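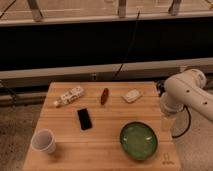

*Returns bench 2, Morkodcombe. Arm on the right, the objects spread across the table.*

**Thread: So the arm is staying**

**benchwarmer_oana** · 17 May 2025

Management confirmed it this morning. The arm stays on bench 2 through July and then they "review," a word I've heard before. For those of you at the Plellovach site, we do lost property and returns for the bus contract: phones, cups, bottles, bowls, whatever people leave on a seat. Five of us used to sort. Now three sort and two of us stand near the arm and are called operators. Same pay, new lanyard.

**tallyho_gion**

How fast is it?

**benchwarmer_oana**

Last month bench 2 did 1,103 items. Bench 1, which is Raluca and a radio, did 3,194.

**tallyho_gion**

lol. So why are we scared of it

**r_stoica_bench1**

Please don't quote my number at people. They'll make it the target.

Also it isn't a fair comparison. I get the umbrellas, and an umbrella takes me one second. Bench 2 gets the mixed trays where everything is a different shape.

**nightshift_emilian**

Unpopular view, I like it. I did nights on that bench for years and my wrists are finished. If something wants to pick up other people's phones until 4 a.m., I'll hold the door for it. My complaint is the paperwork. Every time it hesitates I have to log a reason, and the dropdown has "object," "lighting" and "other." I have picked "other" over 300 times.

**tallyho_gion**

> I'll hold the door for it

You'll be holding it on your way out, mate. They cut a position at Nusano once the "trial" ended. First it helps you, then you help it, then there's one chair.

**nightshift_emilian**

Nusano lost the contract. Different thing.

**tallyho_gion**

Is it though

**Shakuntala S.**

Shift lead here, so throw what you like. No one has been let go. Two people retrained, and one of them asked for it (hello Emilian). What I'd change is who gets consulted. Bratu's engineers set up the tray layout without talking to a single sorter, and Oana had to explain that we do phones first because phones have owners who ring up shouting.

**benchwarmer_oana**

They wrote that down very respectfully. The phone is still in the middle of the tray and they still start wherever they like.

What I miss is the talking, to be fair. Bench 2 used to be where you heard everything. Now you stand there and watch it think about a bowl.

**r_stoica_bench1**

Come over to bench 1. Bring your own chair, they took the spare.

**tallyho_gion**

told you about the chairs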